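Cloltwood software sync, 14 Nov 2024

I'm on notes again, so blame me for any gaps! We started with the planner. I've swapped the old smoothing step for the Görtz one, and the arm no longer stutters when it gets a new target mid-move — a big relief. 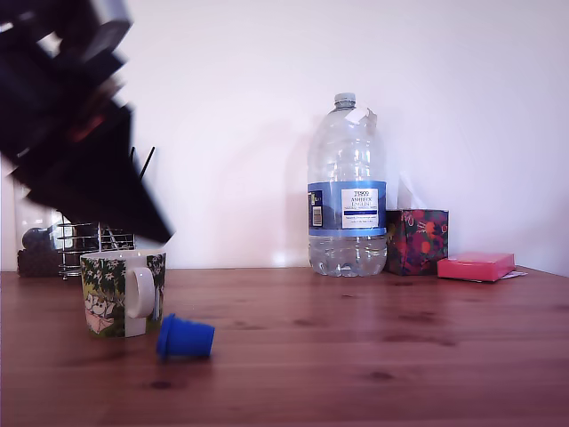

Arm passing over the mug, side view

Next up was perception. The detector has more than 410 labeled cups now, but I still want the box and the depth estimate logged together, because matching them up afterward is a pain.
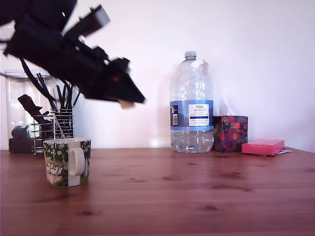
Yhon Flores asked whether we could just stamp both at the source and skip the matching script. We all liked that (me most of all), so the script goes.

Then grasp control. I'd like the close command to wait for a fresh pose, with a 12 ms limit, and we argued over that number for way too long — it stays for now.
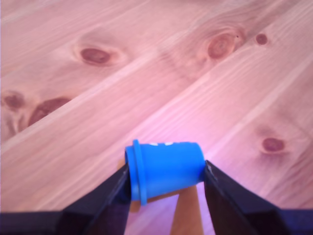

Blue cup held between the fingers, wrist view

Last bit was the replay viewer in Rakance. It drops wrist images if you scrub quickly, and I'm fixing that before the Pramthorpe merge. 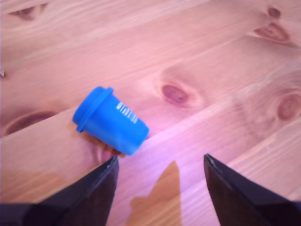

To do

Me: viewer fix, delete matching script
Yhon: timestamps at the source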